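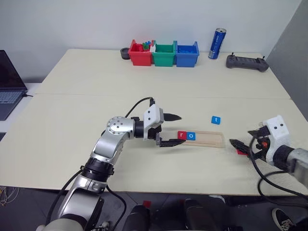 Progress report to the Groltov Fund, second period
Submitted by Farah Pasaribu, faculty lead, Trellilholm Robotics Club

Where we are

You may remember that the proposal promised a pair of arms that could spell any five-letter word a visitor typed in. We are now spelling one word, "robot," which has the advantage of being five letters long and the disadvantage of being chosen by us. The students picked it over my objections. I wanted "hello," and was told that two identical tiles in a row was asking for trouble. They then settled on a word with two o's in it.

The task is the one in the proposal. The arms take letter tiles from the tabletop and set them in order on the wooden board. Both arms came through the winter in good health. The left one needed a new cable, which Canov sent us at cost along with a note asking us to stop bending it that way.

Numbers

We logged 89 full attempts this period, and 22 of them ended with the whole word on the board, in order and right side up. The last part of that sentence matters, because the students spent most of a month arguing that an upside-down "o" is still an "o." I have allowed it. An upside-down "t" remains a failure.
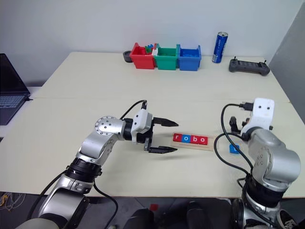

Most of our failures come at the fifth letter. By then the board is nearly full, and whichever arm is placing the tile has very little room to be wrong in. The usual result is a nudge that shifts the tiles already down, after which we own a very expensive way of rearranging letters. The Rozīte team (our second-years, named after the planner they wrote) think the fix is to approach from above at a steeper angle. The first-years think the fix is a longer board. Both will be tried, the cheap one first.

Handing a tile from one arm to the other was in the original plan and has been put off. We tried it for two weeks and learned a good deal about where tiles go when dropped.

Money

Spending is on budget except for replacement gripper fingers, where we are over. We bought 2 spare sets and have used both. I would like to move what is left of the travel line into parts, as the regional meet is now close enough to reach by bus. Please let me know if that needs a form. I assume it needs a form.

Next period

Steeper approach, longer board, and a second word by June. The students have proposed "motor." I have asked them to count the o's.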